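Tema 7. Premios por votación del público en la lucha libre

Las promotoras presentan estas galas como la voz de la afición. Conviene desconfiar. La liga Vernstead anunció 246 votos para su «combate del año» en un recinto con aforo de 600, y nunca publicó el reparto. Brabec deja votar varias veces desde la misma cuenta —lo dicen sus propias bases— y los candidatos los elige la empresa.

Para septiembre: leer las bases de Fikard.
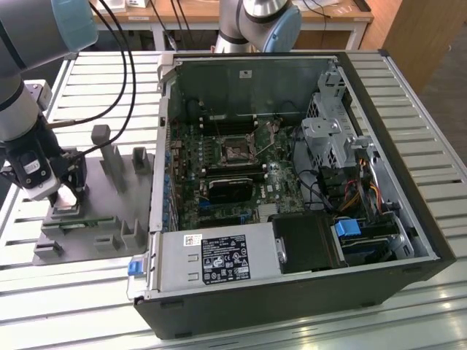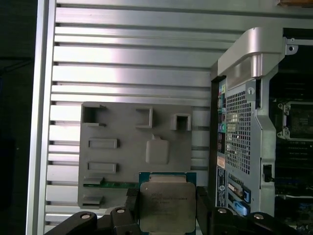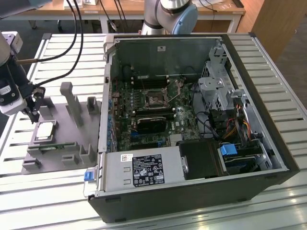
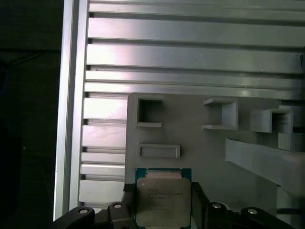

¿Quién decide los candidatos en Brabec?
La propia empresa, antes de abrir la votación.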